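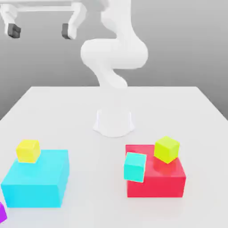
広告の数字は、どこまで信じていい？

「満足度95%！」「売り上げナンバーワン！」「当社くらべで2倍！」

お店の棚(たな)でも、テレビでも、電車の中でも、広告には数字がたくさん出てきます。数字が書いてあると、なんだか本当らしく見えますよね。「すごくいいノートです」と言われたら「ほんとかな」と思うのに、「95%の人が満足したノートです」と言われると、つい「へえ」と言ってしまう。

でも、ちょっと待ってください。その95%は、だれに聞いたのでしょう。何人に聞いたのでしょう。どんなふうに聞いたのでしょう。

広告は、物を買ってもらうために作られています。うそを書くことは法律で禁じられていますが、いいところだけを選んで大きく書くことは、よくあります。このページでは、広告の数字をうたがう練習をします。うたがうといっても、何でも「うそだ！」と決めつけることではありません。決めつけるのは、信じこむのと同じくらいかんたんで、どちらも頭をあまり使いません。

その1　「満足度95%」の中身

Sollano(ソラーノ)という学習ノートの広告に、大きな字で「使った人の95%が満足！」と書いてあったとします。いちばん下を見ると、小さな字がならんでいます。虫めがねがほしくなるくらいの字です。がんばって読むと、こうありました。

「ノートを803人に配り、アンケートに答えた261人の結果。『とても満足』『まあ満足』の合計」

では、考えてみましょう。

ノートをもらった人は803人。答えた人は261人。引き算をすると、542人は答えていません。半分よりずっと多い人たちが、何も言っていないのです。

この542人は、ノートが気に入ったのでしょうか。気に入らなかったのでしょうか。広告を見ても、わかりません。もしかすると、大好きだけれど、いそがしくて返事をわすれた人がいるかもしれません。3ページ使って引き出しにしまった人もいるかもしれません。ただ、わざわざアンケートを書いて送る人には、その商品が好きな人が多くなることがあります。反対に、とても腹(はら)を立てている人が多くなることもあります。どちらにしても、答えてくれた人だけを見て「使った人の95%」と言ってしまうのは、少しずるい感じがします。

もうひとつあります。「満足」の中身です。くわしい表を見ると、「とても満足」が124人、「まあ満足」も124人、「不満」が13人でした。

124足す124で248人。248を261で割ると、0.95くらいになります。なるほど、計算は合っています。でも「とても満足」だけなら、答えた人の半分にも届きません。「まあ満足」とは、どんな気持ちでしょう。給食のおかずを「まあ、おいしい」と言うとき、みなさんは本当はどう思っていますか？

それに、この表には「どちらでもない」がありません。満足でも不満でもない人は、どこに丸をつけたのでしょう。選べる答えをどう用意するかで、結果は変わってしまいます。

その2　何と何をくらべているの？

次は、Strazds(ストラッズ)という運動ぐつです。「はいて1か月、50メートル走が0.3秒速くなった！」と書いてあります。

ほしくなりますか。運動会の前なら、きっとほしくなりますね。

でも、このくつをはいた子たちは、1か月の間、何をしていたのでしょうか。毎日走る練習をしていたのかもしれません。練習をすれば、いつものくつでも速くなることがあります。1回目は向かい風で、2回目は追い風だったかもしれません。1回目に走って、スタートのこつをつかんだだけかもしれません。

くつのおかげかどうかを調べるには、くらべる相手がいります。同じくらいの速さの子を、くじで二つの組に分けます。片方は新しいくつ、もう片方はいつものくつをはきます。練習の時間も、走る場所も、計り方もそろえます。それでも新しいくつの組のほうが大きくのびたら、「くつに力があるのかも」と言えるようになってきます。

ここまでやっても、まだ気になることがあります。新しいくつをもらった子は、うれしくて、いつもよりはりきって走ったかもしれません。気持ちの力は、なかなか取りのぞけません。薬を調べるときには、本物の薬と、見た目がそっくりで薬の成分が入っていないものを用意して、飲む人にはどちらか教えないというやり方があります。くつでやるのは、ちょっとむずかしそうですね。

「2倍」という言葉も同じです。「2倍あらえる洗ざい」とあったら、何の2倍なのかをさがしましょう。よその会社の洗ざいの2倍なのか、自分の会社の古い洗ざいの2倍なのか。古い洗ざいがあまりよく落ちないものだったら、2倍になっても、たいしたことはないかもしれません。

その3　大きな数は、本当に大きい？

Dolus(ドーラス)というあめのふくろに、「当たりが494個！」と書いてありました。494個。教室のみんなに配っても、まだまだあまる数です。これなら自分にも当たりそうな気がします。

さて、はずれは何個あるのでしょう。

ふくろのどこにも書いてありません。もし全部で1000個なら、2個に1個くらいが当たりです。これはすごい。でも、もし全部で100万個なら、2000個買って、やっと1個当たるかどうか、というくらいになります。虫歯のほうが先に来そうです。

同じ494個でも、全体の数によって、まるでちがう話になります。だから、大きな数が一つだけぽつんと書いてあるときは、「全部でいくつのうち？」と聞くくせをつけましょう。広告が教えてくれないのなら、その数だけでは、当たりやすいともにくいとも言えません。

「前の年の3倍売れました」も、あやしいことがあります。前の年に2個しか売れていなければ、3倍でも6個です。

その4　のびちぢみするグラフ

数字よりも、もっと信じられやすいものがあります。グラフです。

Pridside(プリッドサイド)という遊園地のポスターに、お客さんの数の棒(ぼう)グラフがのっていたとしましょう。去年の棒は小指の先ほど。今年の棒は、えんぴつほどの高さがあります。ものすごい人気ですね。

ところが、たての目もりを見ると、いちばん下が0ではありませんでした。下が「9万人」、上が「10万人」になっています。去年は9万1千人、今年は9万9千人。ふえたのは本当です。けれども、棒の長さは8倍とか9倍に見えるのに、人数は1割もふえていません。

下を切り取ったグラフは、小さなちがいを大きく見せます。

自分でもためせます。紙とじょうぎを出して、目もりが0から10万までのグラフと、9万から10万までのグラフを、同じ大きさの紙にかいてみてください。使う数は、どちらも去年と今年の人数です。かけたら、数字をかくして家の人に見せて、「どっちの遊園地が人気が出たと思う？」と聞いてみましょう。大人もけっこうひっかかります。

ただ、下が0でないグラフが全部ずるいわけではありません。体温のグラフを0度からかいたら、36度と38度のちがいがとても見づらくなります。ねつがあるかどうかは大事なことですから、35度あたりからかくほうが役に立ちます。折れ線グラフでは、こういうかき方をよくします。棒グラフは棒の長さでくらべるものなので、下を切ると見まちがいが起きやすいのです。

その5　「ナンバーワン」は一つではない

お店に行くと、ナンバーワンの商品がいくつもならんでいることがあります。一番は一つのはずなのに、変ですね。

からくりは、競争のはんいです。「歯みがき粉で一番」ではなく、「12月に、駅の中の店で売れた、いちご味の子ども用歯みがき粉で一番」かもしれません。ここまで細かく分けたら、いちご味は一つしか売っていなかった、ということだってありえます。ひとりで走れば、かならず一着です。

ナンバーワンの文字の横に、小さな星じるしや米じるし(※)がついていないか見てください。ついていたら、どこかに説明があります。いつ、どこで、何の中で一番だったのか。読んでみると、「なあんだ」と思うこともあるし、「これは本当にたいしたものだ」と思うこともあります。

「当社調べ」と書いてあることもあります。売っている会社が自分で調べました、という意味です。自分のテストに自分で点をつけるようなものなので、調べ方がくわしく書いてあるかどうかを、いつもよりしっかり見たいところです。よその会社が調べたと書いてあっても、お金をはらってたのんだのは売っている会社、ということがあります。

広告を見たら聞いてみること

・だれに聞いたの？　何人に聞いて、何人が答えたの？
・何とくらべたの？
・全部でいくつのうちの、いくつ？
・いつの話？
・調べたのはだれ？　お金を出したのはだれ？
・グラフの目もりは、いくつから始まっている？

全部に答えてくれる広告は、あまり見つかりません。場所がせまいから書けない、という事情もあるでしょう。答えが書いていないからといって、その商品が悪いとはかぎりません。「まだわからない」というだけです。「まだわからない」のまま置いておくのは、すっきりしなくて気持ちが悪いものですが、わからないものをわかったことにするよりは、ずっとましです。

この見方は、広告のほかにも使えます。「みんな持ってるよ」と友だちに言われたとき。その「みんな」は何人ですか？　もっとも、自分がおうちの人に「みんな持ってるから買って」とたのむときにも、同じことを聞かれるかもしれません。

それから、このページのこともうたがってください。ノートもくつもあめも遊園地も、わたしが説明しやすい数字を選んでならべました。たとえば遊園地の人数が9万1千人ではなく4万人だったら、グラフの話はあんなにうまくいきません。文章を書く人も、広告を作る人と同じように、見せたいところを選んでいます。

やってみよう

家にあるおかしの箱、ちらし、ざっしの中から、数字の入った広告を三つさがします。切りぬいてノートにはり(ざっしは、切る前に家の人に聞くこと)、上の質問の答えが書いてあるところに赤い線を引きます。答えが見つからなかった質問は、広告の横に青で書いておきます。青い字のほうが多くなったら、会社の電話番号やホームページも見てみましょう。調べ方をくわしくのせている会社もあります。

2019年8月20日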